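Section 4: Setting up the Bastholm 824 dehumidifier

4.1 Before you begin

The Bastholm 824 is intended for use in bedrooms, living rooms, utility rooms and enclosed landings. It must not be used outdoors, in a shower room or in any space where water may fall on the casing. Read this section in full before connecting the appliance to the mains.

CAUTION: Leave the appliance standing upright for at least 2 hours after delivery, and after any later move in which it has been laid on its side. Starting it sooner may damage the compressor.

4.2 Choosing a position

1. Place the appliance on a firm, level floor. Thick rugs can block the lower air inlet.
2. Leave a clear space of at least 400 mm between the rear grille and the nearest wall or curtain.
3. Keep doors and windows closed while the appliance is running.
4. Do not stand the appliance next to a radiator or in direct sunlight.

NOTE: If the laundry is to be dried in the same room, hang it so that no item can drip on or fall against the appliance.

4.3 Fitting the water tank

1. Pull the empty tank straight out by the recessed handle.
2. Remove the packing strip from the float. The float must move freely up and down.
3. Slide the tank back until it clicks. The TANK lamp goes out when the tank is seated correctly.

If the lamp stays lit, take the tank out and check that the float has not come off its pivot. Owners of the earlier Curnden model should note that its tank is of a different depth and will not fit.
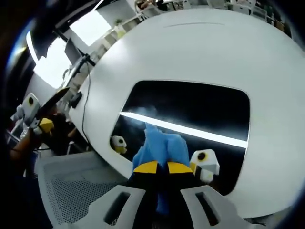 Can the dehumidifier be left running overnight?
It can be left on at night provided that the tank has been emptied first or the drain hose is fitted. The appliance stops by itself when the tank is full and starts again once the tank has been emptied and replaced.

4.4 Continuous drainage

1. Switch off and unplug the appliance.
2. Remove the rubber plug from the drain outlet and keep it in a safe place.
3. Push the Amirberg drain hose fully on to the outlet and tighten the clip by hand.
4. Lead the other end to a floor drain or sink. The hose must slope downwards along its whole length.

CAUTION: Do not use continuous drainage in an unheated room during frost. Water standing in the hose may freeze.

4.5 First use

1. Plug the appliance directly into a wall socket. Extension leads must not be used.
2. Press POWER, then press MODE until AUTO is shown.
3. Set the target humidity with the arrow keys. The display shows 76 when the appliance is first switched on, and this should be lowered to suit the room.
4. Check that air is flowing from the top outlet.

The Rashti filter supplied with the appliance should be cleaned before the start of each heating season, normally in September. Cleaning instructions are given in Section 6.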